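7 min read

3.2 Upkeep of the hand-held grippers

Both grippers in a pair were serviced on the same schedule. After every 60 recordings the operator wiped the blue fingertips with a damp cloth, checked the pivot screws on the two linkage arms, and opened and closed the jaws 3 times by hand. A screw that turned under light finger pressure was tightened before work went on. Fingertips were replaced after 2,000 grasps, or earlier if a tear was found.

Packaged snacks were the hardest items on the fingertips. The wrappers are slick and have stiff sealed ends, and a worn tip lets them slide - often without the operator noticing. We therefore used a tray of mixed snacks as the check task after each service (Figure 4).
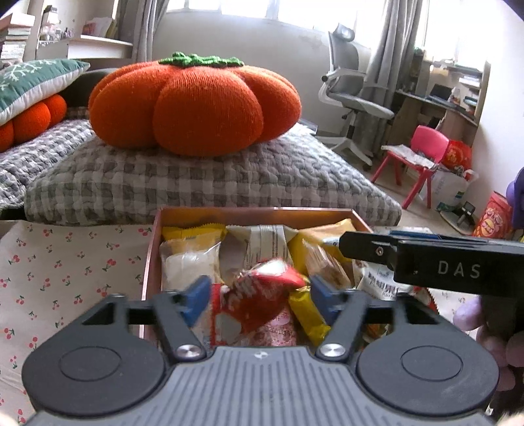 Figure 4. Check task in a bedroom setting. The open blue fingertips are positioned around a red wrapper in the tray; part of a second gripper is at right.

The check was done in the home where recording was under way, so that the light and the working height stayed the same. If a wrapper slipped twice in a row, the fingertips were taken off, cleaned on the inner face, and fitted again. If it slipped once more, they were discarded.

Over the whole study we logged 143 service stops. Loose pivot screws were the most common fault, followed by dirt on the fingertips. Jarmila Doležal kept the log for the Rastudstead homes and Gil-soo Oh for those in Clumness, using the same form - a copy is given in the appendix.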